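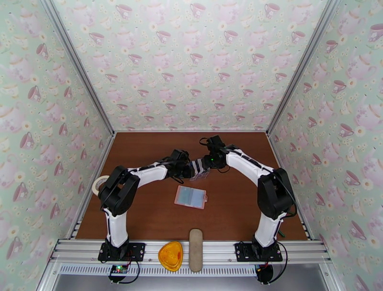 So I finally made it to the open day at the Hoekstra gym in Plustow, and I'm still a bit sore writing this! Doors opened Saturday morning and the line was already out past the bike racks. They had 31 people signed up for the free beginner grappling class, me included, and only 4 mats to split us over, so we spent a lot of time standing along the wall watching other folks get folded up.

The coaches were patient, though. I learned a hip escape, forgot it, and learned it again. After lunch the pro team from Cakonow did open sparring in the cage – way louder up close than on TV – and one of the bantamweights threw a body kick that made the whole row of us go "oof" together.

The place is 3575 square feet, with seating for up to 600 at the fight nights they run next door. Parking is rough, so take the bus. I bought a Pakuvow rash guard at the front table (runs small, go up a size) and put my name down for the January class.

We use cookies to improve your visit. Accept | Manage settings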